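Handling Soft Objects: notes for session 2
Student gripper project, Koniler group. Handout by Iveta Rusnák, 27 August 2025

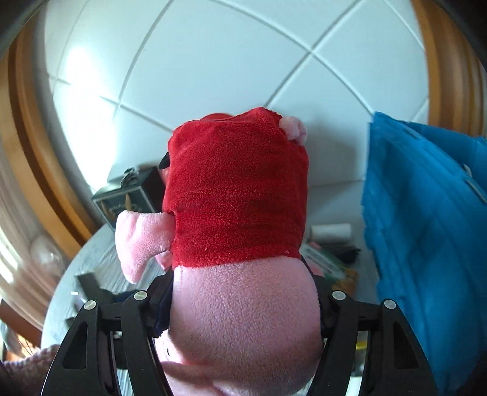 carrying on from the force stuff at the end of session 1. Bring those notes, I'm not repeating the derivation.

Soft things squash. Obvious, but your closing width is now no use as a measure of the object. A wooden block stops the fingers where the block is. A plush toy lets them carry on, and the force creeps up slowly instead of jumping. So: no hard stop to look for. Most of you wrote code in July that waits for a hard stop. It will keep squeezing.

What to do instead
- close slowly to first contact
- then a bit more, then hold
- lift a small amount, wait, lift the rest
- if it slips, put it DOWN before regripping. Don't chase it in the air (Boris)

Where to grip. Body, if you can get at it. Fingers either side, roughly level. Arms and ears bend away and the toy swings round underneath, then your placing is off. Hoods and clothes slide over the stuffing, so you may think you have the toy and you only have the jacket. Clothing between finger and body is fine as long as there is body behind it.

Parallel fingers, reminder: the linkage keeps the two faces facing each other as they close. Pads stay flat on the object. Check the pivots for play before you start, wiggle each finger by hand with the power off. Any slop at the pivot is worse at the tip.

Hand-held demos
Same rules as before. Approach, pause, close, lift, place, open. Keep your wrist steady, people rush the approach and then the recording is useless to whoever trains on it. Each pair does 100 demos, of which 90 must be clean. Clean = one grip, no drop, no nudging with the other hand. Failed ones stay in the folder, marked failed. Do not delete them, Norbert needs them for the comparision.

Change where the toy starts and which way it faces. Facing away, on its side, upside down, whatever. Last group did nearly all of theirs face up and the policy was hopeless with anything else. Leave ordinary clutter on the table too, we want it.

Lighting: shiny walls and windows throw bright patches, and these move during the day. Don't fight it, just write down the time at the start of each batch.

Log sheet: pair name, object, start position, result, comment. Comment can be one word. "Slipped" is fine, "bad" is not.

For next time
Read the Hamada handout, sections 1 and 2, skip the bit on suction. Pairs as on the list, except Ilir now with Alistair. Questions to me by email, not in the coridor please.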